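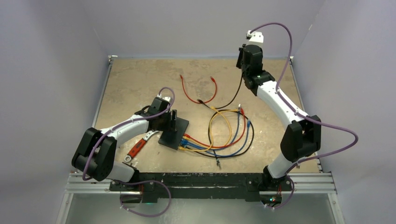 1/16
Cedmont 자동화 동아리 Zikach 프로젝트 지켜본 얘기 좀 길게 씁니다. 로봇 팔 두 대로 케이블을 정리하고 네트워크 장비에 꽂게 하겠다는 학생 프로젝트예요. 저는 졸업생이고 이번 학기에 한 발 걸친 자문 비슷한 역할입니다. 미리 말하지만 저는 이 주제 고른 것부터 반대했던 사람이라 글이 좀 삐딱할 겁니다. 홍보글 기대하신 분은 동아리 계정 가서 보세요. 거긴 느낌표가 많아요.

2/16
출발은 11월 신입 모집 때였습니다. 모집 글에 "전선 정리를 사람 손에서 해방시키는 양팔 로봇"이라고 적혀 있었어요. 그걸 보고 제가 제일 먼저 물은 게 전선 정리가 정확히 뭐냐는 거였습니다. 풀어놓는 건지, 색깔별로 나누는 건지, 포트에 꽂는 건지. 답이 세 사람한테서 세 가지로 나왔어요. 그 상태로 계획서가 통과됐습니다.

3/16
케이블이 왜 골치냐면, 나무 블록은 집어서 옮기면 옮긴 모양 그대로 있잖아요. 전선은 한쪽 끝을 들면 나머지가 전부 따라 움직여요. 고리가 생기고, 옆의 선을 끌고 오고, 아까 보이던 단자가 밑으로 들어갑니다. 사람은 손끝으로 더듬어서 해결하는데 우리 집게에는 촉각 센서가 없어요. 카메라랑 모터 전류값으로 버팁니다. 저는 이걸 학부생한테 한 학기 과제로 준다는 게 아직도 이해가 안 됩니다.

4/16
작업판 위를 보면 답답함이 전해질 거예요. 베이지색 판에 빨간 선, 검은 선, 노랑 파랑 섞인 다발이 널려 있고 검은 판 옆에는 플러그 끝이 줄지어 모여 있고. 거기다 빨간 손잡이 스트리퍼까지 같이 올라가 있죠. 저는 공구를 작업판 밖으로 빼자고 몇 번을 말했습니다. 학생들 주장은 "현장에는 원래 공구가 굴러다닌다"였어요. 말은 맞는데, 굴러다니는 공구까지 다루려면 쉬운 것부터 되고 나서 해야죠.

5/16
웃긴 건 로봇 자기 케이블입니다. 보라색 선이 팔을 따라 크게 휘어서 베이스 쪽으로 내려가요. 전선 정리 로봇인데 자기 전선은 그냥 늘어뜨려 놨다고 발표 심사에서 한마디 나올 게 뻔해서, 케이블 타이라도 더 쓰라고 했습니다. 팔꿈치가 크게 꺾일 때 여유가 필요하다는 반론이 돌아왔고 이건 제가 졌어요. 짧게 묶었다가 커넥터에 힘이 걸리면 더 골치 아프거든요. 타이 한 봉지는 서랍에 그대로 있습니다.

6/16
방식은 요즘 다들 하는 모방학습입니다. 사람이 원격으로 팔을 움직여서 시연을 모으고, 그걸로 정책을 학습시켜요. 목표는 작업당 시연 200개. 어디서 나온 숫자냐고 물었더니 "다른 데서도 그 정도 하던데요"래요. 저는 이런 대답이 나오면 일단 메모를 합니다. 조건이 다르면 숫자도 달라져야 하는데, 남의 블록 쌓기에서 쓴 양을 전선 다발에 그대로 들고 온 거니까요.

7/16
그리고 시연 품질. 조종하는 사람마다 버릇이 완전히 달라요. 한 명은 선 중간을 잡고 한 명은 꼭 단자를 잡습니다. 왼팔을 거의 안 쓰는 사람도 있어요. 이걸 다 섞어서 학습시키면 정책이 어중간한 데를 잡습니다. 중간도 단자도 아닌, 제일 미끄러지는 자리요. 조종 규칙을 한 장짜리 문서로 쓰라고 했더니 진짜 한 장을 써 왔는데 반이 표지였습니다. 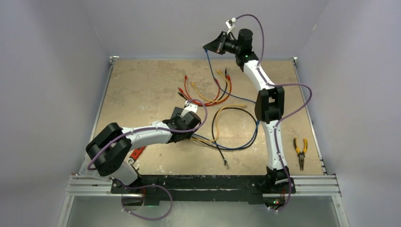 작업판 위의 두 팔과 테스트 리드 뭉치. 오른쪽에 노랑-검정 손잡이 니들노즈 플라이어.

8/16
바나나 플러그 달린 리드선 뭉치가 제가 제일 회의적인 과제예요. 빨간 선이랑 주황 선이 엉켜 있으면 저도 화면으로는 어느 게 어느 선인지 따라가다 놓칩니다. 학생들은 카메라를 더 달면 된다고 해요. 그런데 가려진 건 위에서 보든 옆에서 보든 상당 부분 그대로 가려집니다. 팔이 작업판 위로 뻗으면 손목 밑으로 선이 지나가는데, 하필 잡아야 할 게 거기 있으면 어쩔 건가요. 질문했고 답은 아직 못 받았습니다.

9/16
양팔을 꼭 써야 하느냐도 계속 싸운 주제. 한 팔이 다발을 누르고 다른 팔이 한 가닥을 뽑는다, 그림은 그럴듯하죠. 그런데 모인 시연을 같이 틀어 보니 한 팔은 허공에서 대기하는 시간이 훨씬 길었어요. 그럴 거면 팔 하나에 클램프 하나면 됩니다. Voß 담당자한테 견적 문의할 때도 같은 소리를 들었어요. 팔 파는 쪽이 팔 하나만 사라고 하는 건 처음 봤네요. 결국 두 대로 갔습니다. 대회 규정에 양팔 부문이 있어서요.

10/16
네, 대회. Butov 컵이라고 대학 동아리끼리 하는 조작 대회가 있어요. 양팔 부문은 참가 팀이 적습니다. 무슨 뜻인지 아시겠죠. 저는 상 받기 쉬운 부문을 고르는 것 자체를 뭐라 할 생각은 없는데, 그 이유를 발표 자료에 "협응 조작의 학술적 가치"로 적는 건 좀 낯간지럽습니다. 그냥 부문이 있어서 나간다고 쓰면 안 되나. 심사위원도 다 압니다.

11/16
평가 얘기를 해야겠네요. 처음 보여준 성공률 표에는 '성공'의 정의가 없었어요. 집게가 플러그를 잡기만 해도 성공, 어떤 줄은 들어 올려야 성공. 그래서 다시 하자고 했습니다. 시작 배치를 미리 종이에 적어 놓고, 배치는 조종 안 한 사람이 놓고, 실패해도 판을 다시 만지지 않기. 불평이 꽤 있었는데 그날 저녁에 다 했어요. 이 부분은 칭찬합니다.

12/16
2021년 1월 23일 기록이 그 규칙으로 돌린 첫 평가입니다. 16번 시도해서 플러그를 잡아 지정 위치에 놓은 게 3번. 단톡방 분위기는 장례식이었는데 저는 오히려 처음으로 이 프로젝트를 믿을 마음이 생겼어요. 낮은 숫자인데 무슨 숫자인지는 아니까. 그 전 표는 훨씬 높았고 무슨 숫자인지 아무도 설명을 못 했습니다. 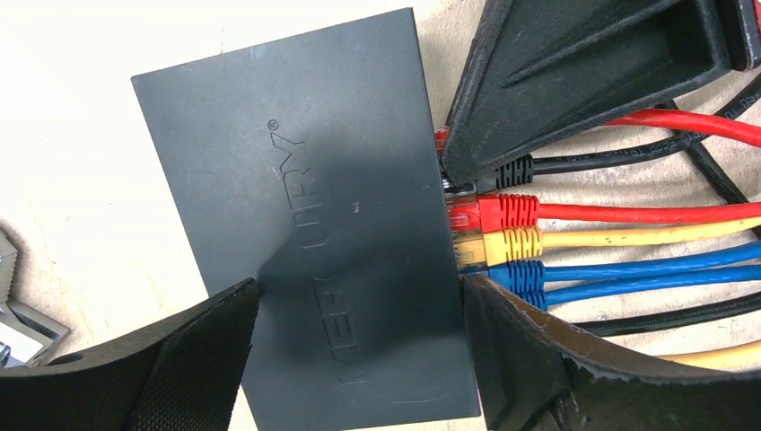
손목 카메라 시점. MERCURY 장비 옆면에 꽂힌 색색의 네트워크 케이블.

13/16
네트워크 장비 쪽은 사정이 조금 낫습니다. 커넥터가 한 줄로 서 있으니까 엉킨 다발보다는 어디를 봐야 하는지가 분명해요. 문제는 간격. 집게 끝이 옆 커넥터 부츠에 비해 큽니다. 손목 카메라로 보면 집게가 화면을 얼마나 먹는지 바로 느껴져요. 파란 커넥터가 둘인데 아래쪽 건 부츠 일부가 집게 손가락 뒤로 들어갑니다. 색깔로 구분한다는 전략도 같은 색이 둘 있으면 거기서 한 번 더 생각해야 하고요.

14/16
그리고 학생들이 제일 과소평가하는 게 걸쇠예요. RJ45 뽑을 때 사람은 엄지로 걸쇠를 누르면서 당기잖아요. 집게로 양옆을 잡고 당기기만 하면 플러그보다 장비가 먼저 딸려 옵니다. 장비를 고정하자고 했더니 "그럼 현실성이 떨어진다"고. 작업판에 공구 깔아 놓을 때 쓰던 논리랑 똑같죠. 현실성은 나중에 얼마든지 추가할 수 있으니까 일단 고정하고 되는지부터 봅시다, 제발.

15/16
집게 손가락을 얇게 새로 뽑자는 안도 나왔어요. 저는 찬성인데 조건을 걸었습니다. 바꾸기 전 손가락으로 같은 배치를 돌린 기록이 있어야 한다고. 안 그러면 나중에 좋아져도 손가락 덕인지 데이터가 늘어서인지 모릅니다. 현재 쓸 만한 시연은 대략 21시간 분량이고, 중간을 잡은 시연이랑 단자를 잡은 시연을 나누는 작업을 후배 둘이 하고 있어요. 지루한 일이라 도망갈 줄 알았는데 아직 안 갔습니다.

16/16
그래서 지금 제 입장. 리드선 뭉치 풀기는 이번 대회에서 빼는 게 맞다고 보고, 다음 회의 때 또 말할 겁니다. 포트 쪽 과제 하나만 남기고 장비 고정하고 색 순서 바꿔 가면서 평가하면 뭔가는 나올 수도 있어요. 나올 수도 있다까지만 쓰겠습니다. 데모 영상 언제 올리냐는 DM이 몇 개 왔는데 편집 없는 원테이크로 찍기 전에는 못 올리게 해 뒀어요. 비슷한 케이블 과제 해 본 분 계시면 걸쇠 누르는 손가락 형상 자료 좀 부탁드립니다. 답글이든 DM이든 상관없어요.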